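Evening at the Frade workshop again. Third week of my Hutik build, the small hand-held gripper I make from printed parts. Tonight I changed the spring and cleaned the slide – it moves much better now.

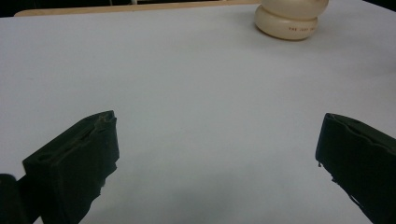 The spring is from Flokent, 67 cents a piece, and I bought too many. Horácio Cordeiro says it is too strong for my printed hinge. Maybe he is right. My bigger worry is the fingers: the inner edges are ragged near the bottom, so I will print a new pair in January.

Next post: the wiring. I already fear it.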